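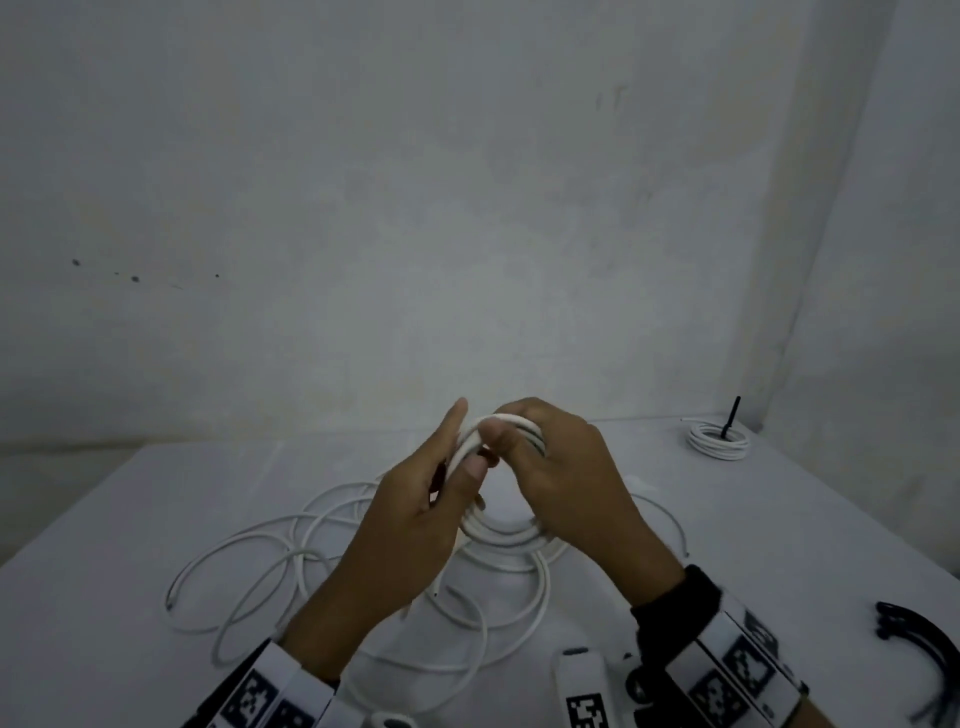 Pre-Send Inspection Checklist for Email and Landing Page Campaigns

Scope: promotional email, the landing page it points to, and any paid placement that shares the same tracking links. Transactional mail (receipts, password resets) has its own sheet and is not covered.

Run the list top to bottom. Mark each item Pass, Fail, or N/A. An N/A needs a short note. A Fail in sections 1, 2, or 3 stops the send. A Fail in the other sections goes to the campaign owner, who may accept it in writing.

The comments under the items come from the inspection of the January newsletter for Vinanum, sent through Ereck, with the landing page built in Lema. They are left in place as a guide to the level of detail expected.

Section 1. List and consent

1.1 Segment matches the brief by name and by rule.
Result: Pass
Comment: Segment rule reads "opted in, newsletter, US." The saved name still carried last year's label. Renamed before the count was taken.

1.2 Recipient count recorded before suppression and after suppression.
Result: Pass
Comment: 3000 before, 2678 after. The difference agrees with the suppression export line by line.

1.3 Suppression file refreshed on the day of the send.
Result: Fail, then Pass
Comment: The file attached to the first draft was from the previous campaign. Replaced and the count in 1.2 taken again. The first count was discarded and does not appear on this sheet.

1.4 Every contact has a consent source and a consent date.
Result: Pass
Comment: Contacts imported from the old web form show a source but the date field is filled with the import date. The original dates were recovered from the form log and written back. Check this field on any list that has moved between platforms.

1.5 Role addresses (info, sales, admin) reviewed.
Result: Pass
Comment: Kept where the address itself signed up. Removed where it was added by hand.

1.6 Seed addresses included and excluded from reporting.
Result: Pass
Comment: Seeds are tagged in Ereck. The tag does not remove them from the open rate on the summary screen, only from the export. Use the export.

Section 2. Sender identity and authentication

2.1 From name and From address match the approved pair.
Result: Pass
Comment: None.

2.2 SPF, DKIM, and DMARC pass on a live test message.
Result: Pass
Comment: Checked from the full headers of a received test. A green mark in the sending platform is not accepted as evidence for this item. The mark shows that the record was found at setup and says nothing about the message just sent.

2.3 Return path uses the sending subdomain.
Result: Pass
Comment: None.

2.4 Reply-to mailbox exists, accepts mail, and is read by a person.
Result: Fail, then Pass
Comment: Mailbox existed and was full. Cleared, and a test reply was delivered. An auto-reply from the holiday period was still switched on and has been turned off.

2.5 Postal address in the footer is current.
Result: Pass
Comment: Footer is a shared block. If it is edited inside a single campaign, the link to the shared block breaks and later corrections will not reach that campaign. Edit the block itself.

2.6 Unsubscribe link works without a login and in one step.
Result: Pass
Comment: Tested with a seed address. Status changed in Ereck within a minute. The confirmation page is plain but legible. One-click unsubscribe header is present in the raw message.

Section 3. Links and tracking

3.1 Every link opened by hand from a received test message.
Result: Fail, then Pass
Comment: The second product link opened the staging page. The preview in the editor shows the link text only, so the error was not visible there. Open links from the inbox – never from the editor.

3.2 Campaign parameters present, lower case, and spelled as in the naming sheet.
Result: Pass
Comment: The naming sheet allows "newsletter" and "email" as values for medium. Two values for one channel split the report. The owner of the sheet has been asked to choose one. "email" was used here.

3.3 Parameters survive the redirect.
Result: Pass
Comment: The short link in the header drops anything after a second question mark. The long link was rebuilt with an ampersand.

3.4 No personal data in any URL.
Result: Pass
Comment: Merge fields for first name and address searched for in the link code. None found.

3.5 Landing page loads over a secure connection with no warnings.
Result: Pass
Comment: None.

3.6 Tracking scripts wait for the consent choice.
Result: Pass
Comment: Tested in a clean browser profile with the banner untouched, then with Decline, then with Accept. No marketing cookies were set in the first two states. Clear the profile between states. A leftover cookie gives a false Fail and costs an hour.

3.7 Conversion event fires once per form submission.
Result: Fail, then Pass
Comment: Event fired twice. The tag was placed in Stana and also pasted into the page settings in Lema. The copy in Lema was removed. Any figure recorded for this page before the fix should be treated as unreliable; dividing it by 2 is not a valid correction, as the extra event did not fire in every browser.

Section 4. Content and rendering

4.1 Subject line and preview text approved and not repeated in each other.
Result: Pass
Comment: None.

4.2 Offer terms in the message match the terms on the landing page.
Result: Pass
Comment: End date and time zone are stated in both. The landing page gave the date only in the first draft.

4.3 Merge fields have fallback text.
Result: Pass
Comment: Tested on a contact with an empty first name. The fallback leaves a space before the comma in the greeting. Cosmetic. Accepted by the owner.

4.4 Plain text version present and readable.
Result: Pass
Comment: The automatic version ran all the footer links together. Line breaks were added by hand. They are lost each time the HTML version is saved, so this item is checked last within the section.

4.5 Rendering checked on phone and desktop, light and dark mode.
Result: Pass
Comment: The logo had a transparent background and dark lettering and could not be read in dark mode. Swapped for the version with an outline.

4.6 All pictures have alt text and the message makes sense with pictures blocked.
Result: Pass
Comment: The main button was a picture in the draft. Rebuilt as live text.

4.7 Total message size below the clipping limit.
Result: Pass
Comment: Check after tracking has been applied. Tracked links are much longer than the originals.

Section 5. Scheduling and load

5.1 Send time and time zone confirmed.
Result: Pass
Comment: Ereck schedules in the account time zone. Lema publishes in the time zone of the person who sets the page live. Both were written on the sheet and compared.

5.2 No other campaign goes to the same segment on the same day.
Result: Pass
Comment: A survey had been planned for Friday and was moved to the next week.

5.3 Send split into batches.
Result: Pass
Comment: First batch set to 1000, remainder released after the checks in 5.4. The batch is drawn at random. A batch drawn alphabetically puts whole companies in one group and gives a poor picture of delivery.

5.4 Bounces, complaints, and form submissions reviewed after the first batch.
Result: Pass
Comment: Wait time is around an hour. Bounces and complaints were within the limits on the account sheet. A form submission from a seed address reached the CRM with the correct source value.

5.5 Stop procedure known to the person at the controls.
Result: Pass
Comment: Pause stops the batches not yet started. Mail already handed to the queue will still go out. The landing page must be unpublished separately.

Section 6. Access and records

6.1 Two-factor login active on all accounts used for the send.
Result: Fail
Comment: Active in Ereck and Stana. The shared design login in Lema does not have it. Accepted for this send on condition that individual logins are set up and the shared login closed before the next one. Open.

6.2 Access of former staff and agencies removed.
Result: Pass
Comment: One expired agency login was found with publishing rights. Removed.

6.3 Export files deleted from desktops and download folders.
Result: Pass
Comment: Includes the files opened for 1.2 and 1.3. Empty the trash as well.

6.4 Final HTML, segment rule, counts, and this sheet saved to the campaign folder.
Result: Pass
Comment: Save the received test message with full headers – a screen capture is not enough for 2.2.

Open items carried forward

3.2 Single value for medium to be chosen in the naming sheet.
6.1 Individual logins for Lema, shared login to be closed.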